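Arar — Foire aux questions

Accueil Installation Guide Foire aux questions Journal des versions

Cette page réunit les questions que nous recevons le plus souvent sur Arar, le logiciel de planification et de contrôle de l'équipe Nigatu pour le travail à l'intérieur des ordinateurs de bureau. Pour les messages d'erreur, voyez d'abord la page Codes de retour.

Que fait Arar exactement ?

Arar reçoit des images et l'état des articulations, et il produit des trajectoires pour un ou deux bras. Entre les deux se trouvent trois processus séparés : la perception, le planificateur et le contrôleur. Vous pouvez remplacer chacun par le vôtre, à condition de respecter le format des messages. Plusieurs utilisateurs gardent seulement notre planificateur, et cela fonctionne bien.

Pourquoi avoir choisi le boîtier d'ordinateur comme cas d'étude ?

C'est un volume étroit, ouvert d'un seul côté, avec des pièces rigides et des câbles souples dans le même espace. Un planificateur qui se débrouille bien sur une table libre peut échouer ici dès la première approche. Les baies de disques sont particulièrement utiles pour nos essais : la cage en métal limite l'angle d'entrée, et les loquets demandent un contact précis. 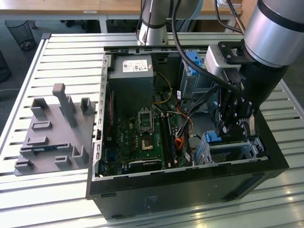

Approche du côté des baies de disques, boîtier couché et panneau retiré.

Quelles caméras faut-il ?

Une caméra fixe et une caméra de poignet. La caméra fixe donne la position du boîtier et des gros éléments. La caméra de poignet sert pour les derniers centimètres. Il est possible de travailler avec la caméra fixe seule, mais la pince cache alors souvent la zone qu'on veut atteindre, et l'estimation de pose devient instable. Nous ne fournissons pas d'assistance pour cette configuration.

Comment le module de perception a-t-il été entraîné ?

Avec 3 000 images annotées dans Elluseck, notre outil d'annotation. Les classes sont volontairement peu nombreuses : alimentation, carte mère, socket, barrettes ou emplacements mémoire, cage de disques, loquet, faisceau de câbles. Si votre modèle de boîtier est très différent, il faut ajouter vos propres images. Lors de nos essais à Ultmont, 165 images supplémentaires ont suffi pour un boîtier que le modèle n'avait jamais rencontré. Je ne peux pas promettre le même résultat chez vous, cela dépend beaucoup de l'éclairage.

Les câbles sont-ils pris en compte par le planificateur ?

Oui, mais d'une manière simple. Chaque faisceau détecté est transformé en une suite de capsules, avec une marge réglable. Le planificateur les traite comme des obstacles « mous » : le passage est permis, mais il a un coût. Avec le paramètre cable_penalty à zéro, Arar les ignore complètement. Avec une valeur trop haute, il ne trouve plus de chemin vers les baies et retourne NO_PATH. Commencez par la valeur du fichier fourni et changez-la par petits pas.

Le câble du bras lui-même est un autre sujet. Il n'est pas vu comme un obstacle par défaut. Vous devez le déclarer dans le fichier de description du robot, section attached_loops, avec le rayon de la boucle dans la position la plus défavorable.

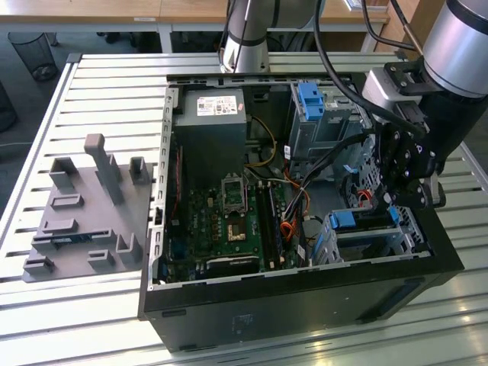
Si vous avez deux bras autour de la même table, déclarez-les dans un seul fichier, même quand un seul travaille. Le bras au repos reste un obstacle pour l'autre, et Arar ne connaît sa position que s'il reçoit ses articulations. Nous avons eu plusieurs rapports de bogue qui venaient de cet oubli.

À quelle fréquence tourne la boucle de contrôle ?

Le contrôleur d'Arar envoie des consignes à 530 Hz. Le planificateur est beaucoup plus lent et ne bloque jamais le contrôleur : si aucune nouvelle trajectoire n'arrive, le bras termine le segment en cours puis s'arrête. Un noyau temps réel est recommandé. Sur un noyau ordinaire, la boucle fonctionne, mais vous verrez des avertissements LATE_TICK dans le journal. Quelques-uns par heure ne sont pas graves.

Faut-il une fixation spéciale pour le boîtier ?

Non. Le boîtier peut être posé directement sur la table. En revanche, il doit rester immobile entre le recalage et la fin de la trajectoire. Si quelqu'un le pousse, même légèrement, relancez la commande arar register avant de continuer. Pour les petites pièces, un support imprimé en 3D avec des emplacements fixes rend la vie plus facile, parce que leurs coordonnées peuvent être écrites une fois dans le fichier de scène.

Comment calibrer la caméra de poignet ?

Lancez arar calib wrist et suivez les poses proposées. Il en faut au minimum six, bien réparties en rotation. Des poses qui diffèrent seulement par la translation donnent une erreur faible à l'écran et une mauvaise calibration en pratique — c'est le piège le plus fréquent. Après tout démontage de la caméra, refaites la procédure entière.

Que faire quand la pince occupe une grande partie de l'image du poignet ?

C'est normal avec une caméra montée près des doigts. Activez self_mask : Arar projette le modèle de la pince dans l'image et retire ces pixels avant la détection. Vérifiez le masque avec les doigts ouverts, puis fermés. S'il est décalé de quelques pixels, le détecteur peut prendre le bord d'une plaque noire pour un emplacement de carte.

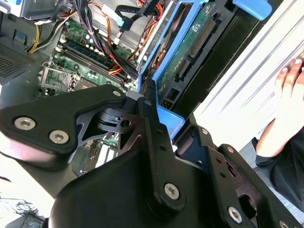 Le masque n'aide pas contre les reflets. Les vis et les cages en métal créent des points très clairs, et la profondeur devient fausse à ces endroits. Le filtre depth_hole_fill ne doit pas être utilisé près des loquets : il remplit les trous avec une valeur moyenne, et le doigt arrive alors trop haut ou trop bas.

Une personne peut-elle rester près du poste pendant l'exécution ?

Arar n'est pas un logiciel de sécurité et ne remplace aucun dispositif certifié. La classe « main » existe dans le détecteur et peut déclencher une pause, mais elle sert au confort de travail. L'analyse de risque de votre poste reste sous votre responsabilité.

Puis-je rejouer une session sans robot ?

Oui, avec arar replay suivi du nom du dossier. Les images, les articulations et les décisions du planificateur sont relues avec leurs horodatages. Vous pouvez changer un paramètre du planificateur et comparer la nouvelle trajectoire avec l'ancienne. Les dossiers enregistrés avant la version de février ne contiennent pas les masques, il faut les recalculer avec l'option --rebuild-masks.

Comment signaler un problème ?

Joignez le dossier de session complet et le fichier de description du robot. Une capture d'écran du terminal ne nous permet presque jamais de reproduire le défaut. Vous pouvez écrire en français ou en anglais.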